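Thread: Teaching the dish task by remote -- leader arms or grab the wrists?
Board: Home Manipulation > Demonstrations

turell_joo
Third evening of trying to show a two-armed setup how to deal with plates. I drive it with a pair of leader arms from a stool. The current set is 36 demos, and my wife has asked how many of them produced a clean plate. Three moments from it, in no special order:

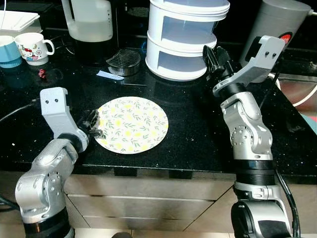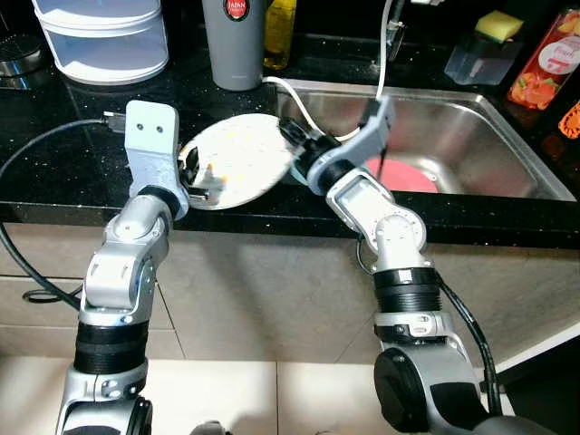
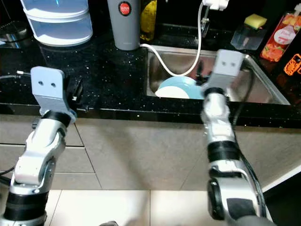

Question for the room. I do every plate a bit differently. Sometimes I take the rim with the left and wait, sometimes I bring both hands in at once. My friend Jae-hoon Yeon says variety is good for the policy. My policy, so far, has learned to hesitate, a skill I must have passed on personally. Do I keep going to 200, or start over and be boring?

hsieh_hm
Be boring. Pick one grasp order and one height and do it until you hate plates. Variety should come from where the plate starts. If your hands also vary, the thing averages two good ideas into one bad one, and you get a gripper parked in midair thinking about it.

prullow
Disagree. I did 445 demos of one perfect motion on cups and got a robot that was superb at that motion whether or not there was a cup. Leave some mess in. Leave your recoveries in especially, the near misses where you back off and try again.

hsieh_hm
Recoveries, yes. Dithering, no. They look the same in the log only if you're the one who dithered.

prullow
I feel seen.

yeseo_j
Has anyone said kinesthetic yet? I gave up on leader arms for anything with a thin edge. No force coming back to my hands, so I squeezed like I was opening a jar. Now I hold the follower's wrists and walk it through. My plates are happier.

turell_joo
Tried that on Sunday. Two arms, two hands, and then who works the grippers? I had a foot pedal for the left one and my nephew for the right. The nephew has latency.

yeseo_j
Two pedals. I play the organ badly, so this was a lateral move. Your real problem is that your own arms end up in every camera view, and then they aren't there at run time. I replay the recorded joints afterward with me out of the way and film that.

noh_bench
Replay is fine until the plate slides and the arms go on rinsing the air with total confidence. Check every replay by eye. I threw out 11 of my last batch.

hsieh_hm
Also tape your cables down before you record anything else. If they wander between sessions, the policy will find them fascinating.

turell_joo
OK. One grasp order, left then right, plates starting wherever. Keeping the recoveries, dropping the ones where I was thinking about dinner. Ye-seo, which pedals?

yeseo_j
Cheap sewing machine ones. Get the kind with a rubber bottom or you'll be chasing them across the floor mid-demo.

prullow
Leave that in too.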